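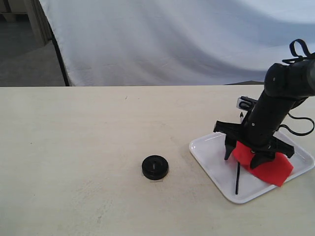
Figure 4.1 A pale tabletop with a white cloth backdrop.

Chapter 4: Light and Surfaces

A surface is visible when light from it reaches the eye. Matte surfaces scatter light in many directions. Polished ones send most of it one way. Folds in white cloth look gray where less light falls on them. In this chapter you will measure brightness in lux, beginning with a desk lit to 800 lux.

Last updated: April

Comments
Canan Kozan: Is lux defined in Chapter 3?
Muammer Yaman: Yes, section 2.
Tülin Aksoy: Used this with my ninth graders. Clear enough.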